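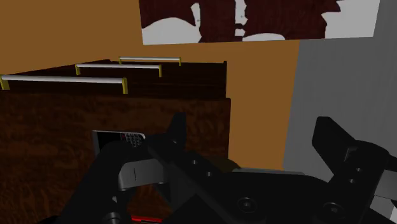 How do I stop a drawer sticking? Rub a plain candle stub along the runners – magic!

Wipe them out first, then wax both sides and slide the drawer a few times.
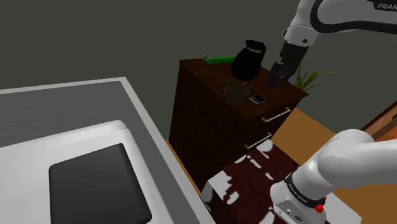
Cedar balls keep woollens smelling gorgeous, and 5 per drawer is plenty. Sand them lightly each March. On dark brown wood like this dresser, dust shows fast, so keep a dry cloth handy.
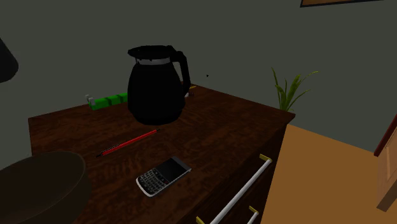 Tips by Nayeli Echeverri

Got a favourite colour of drawer liner? Cut it a touch small so it lies flat!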